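Healthy Lifestyle / Sleep

The Long Road Back to a Full Night

Saoirse Mulcahy stopped sleeping well the winter she turned 52. She blamed her job, then her age. By June she was waking at 3 a.m. most nights and lying there until the alarm.

Her doctor sent her to the sleep clinic at Trarside, where Annunziata Amato runs a program for people with chronic insomnia. Last year it took 144 patients. No pills are handed out at the first visit -- just a paper diary and a fixed time to get up.

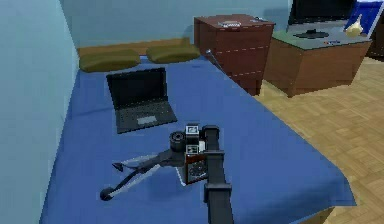 Amato asks patients to keep work out of the bedroom, laptops included.

The hard part is the schedule. Patients go to bed later than they want to, and naps are out. "The first two weeks are rough, and I tell them so," Amato says.

Mulcahy nearly quit after 19 days. She was tired at work and short with her family. Her sister talked her into one more week, and she kept filling in the diary. She still wakes at 3 now and then, but most nights she goes back to sleep.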